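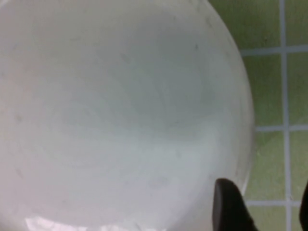 Do detox foot soaks pull toxins out through the skin?
I doubt it. Your liver and kidneys handle that job, and the skin on your feet is built to keep things out. A soak in a big white bowl may feel lovely — so does a nap.

But the water turned brown at the Sultana spa. Why?
Ask them to run the machine with no feet in it. Salt, metal plates and a current can color water by themselves.

Filipa Veloso told me she slept better afterward. Is she wrong?
No, she may well have slept better. Warm feet and 23 quiet minutes can do that.

Is it safe if I have diabetes?
Check with your doctor first. Numb feet can burn before you notice.

Should I buy the 2-month package?
I wouldn't. Ask what they measure before and after, and get the answer in writing.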